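Visiting a robotics open day with kids, is the laundry demo worth it?
Posted 2018-03-01 in Days Out & Local Visits

dustybootsmom
We are thinking of driving over to the Belline open day with my two (they are 7 and 13) and I can't tell from the page how much there is to see. The page says robots picking up clothes and towels, then a "practice store," and that's pretty much all it says. My older one is into anything with gears. The younger one gets bored in a shoe store. Has anybody been? Is it the kind of thing where you stand behind a rope for an hour, or can you get close? Also is there parking, and do they feed you? Thanks in advance!

gravelroad92
Went last September with my nephew and I'd go again, so let me try to get all your points in. I'm not an engineer, I fix mowers, so take the technical part with some salt.

Parking is free but the lot is small, and you'll probably end up on the gravel strip behind Custska (the tile place next door, they don't mind). Bring sneakers for the little one. No food except a coffee machine and a box of granola bars - we ate in the car.

The cloth part was my favorite and I could have stayed there all afternoon. I figured picking up a rag would be the easy job, and the guy running it told us cloth is about the worst thing you can hand a robot. A box stays a box. A cloth is a new shape every time you grab it, so the fingers have to pinch enough of it to hold on and then the arm still has to work out where the corners went.
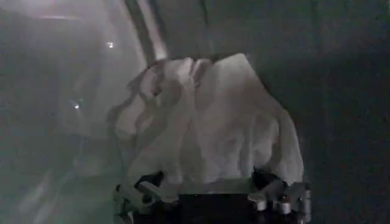
My nephew asked if it could do his bedroom and they were very nice about that. They let the kids take turns balling up a towel and tossing it down for the next try, and I think that's what will save you with your younger one. Some tries worked and some didn't, and the kids cheered louder for the misses. Ask about the grip while you're there. I asked how it knows when to quit squeezing and got a ten minute answer, most of which I followed!

The practice store is a room fixed up with shelves and bottles so the robots have something more like real life to work around. I liked how plain it all was, office chairs and stuff around, like somebody's back room. 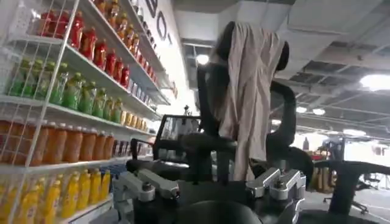
Bottles by color on the wire shelves, gripper up close

You do get pretty near to things, but there's a yellow tape line and they mean it. Go early. By lunch it was packed, and the sign at the door had the count at 2,615 visitors for the season, which I believe.

One more thing, it gets loud for sensitive ears. More from the people than from the machines - the arms are quieter than my fridge.

tealkettle
Its ok. We did it in 40 minutes. The Bjarnason museum has a better gift shop if thats what your kids like. Didn't see any rope.

pinecone_ridge
Agree with gravelroad92 on going early. I'd only add that the short talk (they call it the Terkel talk, after the room it's in) is aimed at grown-ups. Our youngest lasted maybe five minutes and then wanted to go back to the towels. If there are two of you, split up. One takes the gear kid to the talk and the other stays where the demos are.

Also the restrooms are at the far end, past the front desk, and you can't cut through the demo area once things are running. Go before you line up. For a 13 year old who likes gears, have him look at the fingers, you can see all the little joints and brackets on them and the staff will happily name every part if you let them.

dustybootsmom
Thank you all, this is so much more than the page had! The towel tossing sold me. We'll bring sandwiches and I'll have my husband take the talk with the big one. Does anybody know if strollers are ok? My sister might tag along with her baby.

gravelroad92
Saw a couple strollers when we went, so I'd say yes. It's all one floor. The gravel strip would be a pain with one though, so have her get dropped at the door.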